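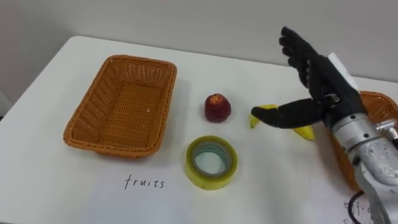
按Lâm Sầm的意见，标签应当直接写在桌面上，贴在篮子上的纸签换一次篮子就得重贴一次，分拣区的位置也跟着乱。这一条已写进Norness工作间的台面整理规则，

适用范围：小件物品的临时分拣，水果与包装耗材混放的台面。台面长1200毫米，浅色，无花纹。墙面为浅灰色，不挂工具。

水果篮：长方形藤编浅篮，橙褐色，交叉编织，篮口略向外张。篮前桌面用黑色笔手写“fruits”，全部小写。字迹须留在篮体外侧，篮子放入物品后仍可读。篮身允许斜放，以不压字为准。

待分拣物：红色小水果一个，透明包装胶带一卷。胶带平放，中孔朝上，不得竖立，竖立的胶带卷在台面上会滚动。水果直立放置，与胶带之间留出取物的间隙。

Rondholm的旧版规则要求先清空台面再摆篮，Stornthorpe版改为先定篮位，后放物品。现行规则沿用后者。两版的差别在于标签：先定篮位，字只写一次；先清台面，篮位每次略有偏移，字与篮容易错开。
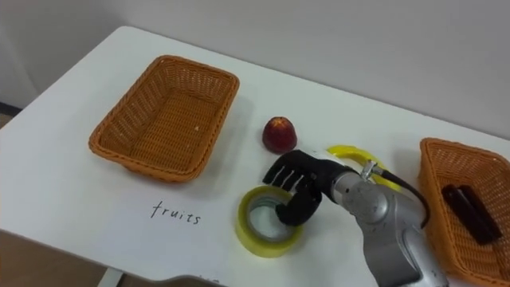 台面上使用两只篮子时，左右各置一只，中间区域留给待分拣物。左侧归水果，标签写法同前。右侧归耗材，胶带、扎带、标签纸均入此篮，不再细分。先移耗材，后移水果：胶带较重，落篮时可能碰到果皮，先后次序颠倒则需多检查一遍。

取胶带时从中孔与外缘着力，不捏胶面。外层起翘的胶带先压平再入篮，端头折回2毫米，便于下次揭起。

清洁：藤编篮底的缝隙容易积碎屑，每批分拣结束后倒扣轻拍，不用水洗。桌面字迹用干布擦拭会变淡，清洁时绕开，每年2月统一重写。

规则编号173，由Ottavio Parisi校订，2023年4月11日更新。藤篮的备用件存放在Phùng库房，领用时登记编号即可。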